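Sun 25 February
Sim notebook, living room set, perception + planner

Good day, really good day. The new arm planner build finally loads with the Atevov scene file and I spent most of the session grinning at the viewer. Seed 1579, head view and wrist view both logging at full rate. Trilok's fix for the stale transform is merged, so the head and wrist frames agree again (December me would have cried). 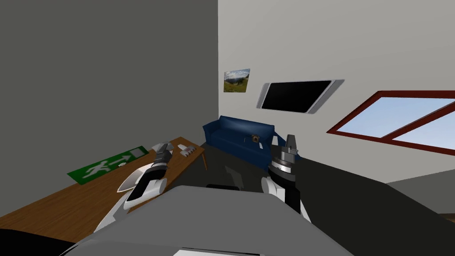
Collision padding was the first job. I had 10 cm on everything, far too fat for a room like this, and the planner kept refusing perfectly fine paths. Dropped it to 8 mm on the forearms and left the base alone. The left arm now goes up and over the table with the white dish right beside the forearm, and the checker is happy with it! The pronged thing by the far end of the table still gets a lumpy convex hull with the gaps filled in. Decomposing that mesh properly is next, maybe with the Vashisht script if I can find where Akash put it.

Planning budget is 300 ms per query, set in the yaml and no longer hard-coded in two places. Please don't put it back.

Then the wrist view. I wanted to see what the segmenter makes of flat things on a pale surface, and the tablet-like device is a lovely test: thin rim, blank black screen, finger overlapping one side. The self-mask has to come out before the plane fit or the dark fingers bleed into the screen segment. Swapped the order, reran, much cleaner outline.
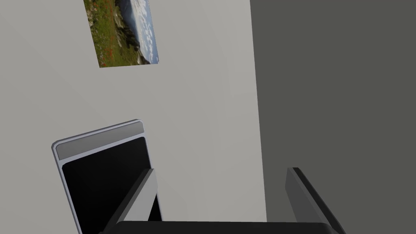

Facundo thinks the mask order is only half of it and wants the plane fit seeded from the head camera depth, with the wrist view used for refinement. Tetteh replied in the channel that he tried this on Busmont and the two depth maps disagreed near edges, so log the residuals before trusting it. Fair. Adding a residual topic tonight, it's a small change.

To do: mesh decomposition, residual topic, rename grasp_tmp2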